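Table Activity Assistants, part-time
Aratico, Eren Street workrooms
Posted 2nd May

Aratico is looking for part-time assistants to help with tabletop sorting and tidying sessions. The work is simple and repetitive: setting out cups and small items on a table, putting them where the task sheet says, and clearing up before the next round.

What you will do
Set out the table at the start of each session
Place small items next to or inside cups, following the sheet
Wipe down the tabletop and return everything to the Clurneo bins
Note missing or damaged items in the log

What we ask for
Good close-up eyesight, with or without glasses
Steady hands and patience with small objects
Able to stand for up to two hours, with breaks

No experience is needed. Training takes one morning and is paid. There are 11 places, and shifts run 17 hours a week through the end of October. Assistants work in pairs in Room 31, at the dark-topped tables. 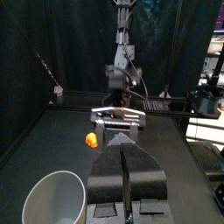
Do I need to bring my own cups or supplies?
Everything is provided, including gloves if you want them. Please leave food and drinks in the Punano break room.

To apply, send a short note about yourself and the hours you can work to Dilek Kocabaş, Aratico staffing desk. A résumé is welcome but not required.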